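Moludis 手动开罐器 M-6 产品说明

Moludis M-6 是侧切式手动开罐器，由 Plarnitz 工厂生产，Sivport 负责本地仓储和售后。这一页写的是 2023 年的改款，旧款的刀轮和新款不能互换，订配件之前请先看手柄内侧的编号。

侧切和传统的顶切区别在于下刀的位置。顶切从罐盖上面压进去，切完以后盖子容易掉进汤汁里，边缘也比较锋利。侧切是沿着卷边外侧走一圈，把卷封分开，盖子整片取下来，可以临时盖回去。刀轮不伸进罐内，豆子、玉米、番茄这类带汁的罐头用起来干净一些。

基本参数：
型号：M-6
净重：292 克
手柄：玻纤增强尼龙，外包软胶
刀轮：不锈钢，可更换
旋钮：加长型，左右手通用
保修：30 个月，刀轮除外
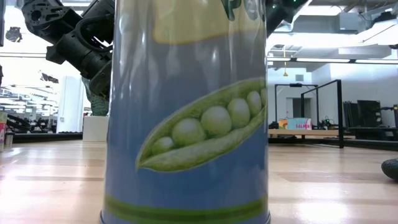

适用的罐型以圆形卷边罐为主，直径从小号金枪鱼罐到家庭装的大罐都可以。方罐和椭圆罐在转角处要放慢，转角太急的沙丁鱼罐不建议使用。带拉环的罐子如果拉环断了，可以从拉环的对面起刀。罐身有明显凹陷，而且凹陷正好压在卷边上的，刀轮走到那里会打滑，请换一个位置重新夹紧，或者从另一头开。鼓胀的罐头不要打开，直接处理掉。

使用方法：
把罐子放在平整的台面上。开罐器水平放在罐顶，让卷边卡进刀轮和送料轮之间，合拢手柄，顺时针转动旋钮。刚开始的半圈会稍微紧一点，听到一声轻响表示已经切入。转满一圈后阻力会明显变小，这时再多转一小段，然后反方向转半圈松开。用机身前端的小夹子夹住盖边提起来，手指不用碰到金属。

关于新款的改动。旧款旋钮只有一个平面，手湿的时候不好用力，新款加长以后两侧都有凹槽。送料轮的齿从粗齿换成了细齿，对薄卷边的罐子咬合更稳，代价是齿缝容易积东西，清洗要勤快一点。手柄的开合角度比旧款小，手小的人单手可以握住。颜色目前只有石墨灰和米白，之前的红色已经停产，仓库里剩下的也不再补配件。

清洁与保养：
每次用完用温水和洗洁精刷一下刀轮和送料轮，擦干再收起来。不要放进洗碗机，高温会让软胶发黏，轴上的食品级润滑油也会被冲掉。如果旋钮转起来发涩，在轴心滴一滴食用级矿物油，空转几圈即可。刀轮的寿命和罐子的材质有关，普通马口铁罐用得比较久，厚壁罐磨损快。发现盖边出现毛刺，或者同一个位置要转两圈才能分开，就该换了。换刀轮需要一把小号十字螺丝刀，螺丝是反牙，往顺时针方向拧才会松。

配件编号：
刀轮组 471
送料轮和垫片请联系 Sivport 售后，暂时不单独上架。

包装内有开罐器一把、说明卡一张。Prasertsri 系列的挂架可以直接挂 M-6，手柄尾部的孔位是对得上的，旧款则需要加一个转接扣。

退换：未使用且包装完整的可以退货，运费由买家承担。刀轮属于消耗品，拆封后不退。

读者留言

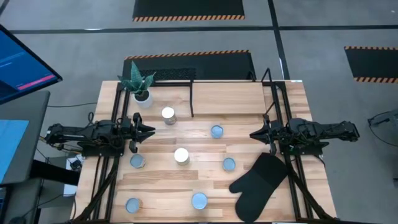 Drita Softić：我用的是旧款，粗齿那种，开大罐很顺，开小罐的时候总在接缝那里跳一下。想问新款的细齿过接缝会不会好一点？另外反牙螺丝这件事建议印在刀轮的包装上，我第一次换的时候差点把螺丝头拧花。

店方回复：细齿过接缝会平顺一些，但还是建议避开接缝起刀，从接缝旁边开始，最后再经过它。反牙的提示已经转给 Plarnitz，下一批包装会加上。

匿名：左手用了一段时间，旋钮还是得往同一个方向转，不算特别顺手，不过比顶切的好控制。盖子边确实不割手。

匿名：米白色的软胶沾了番茄酱会留印子，用小苏打擦能淡一些，介意的话买灰色的吧。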